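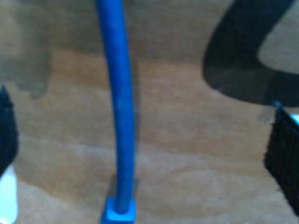
Hi Mererid,

Quick update on the Judesthorpe recruitment campaign, September 2018. We've spent the first chunk of the grant and I'm feeling pretty good about it!

The careers page is live again (Avotiņš rewrote the job ads, and they finally sound like people talk). We mailed 300 postcards to former applicants and got four calls back the first week, two of them from nurses we'd love to hire. The Flellico text alerts are running late, my fault, I sat on the wording too long.

Still to do:

- short staff videos, which Plitetti wants to shoot on the night shift
- a referral bonus flyer for the break rooms
- moving the leftover print money to online ads, if you're okay with that?

I'll send receipts separately.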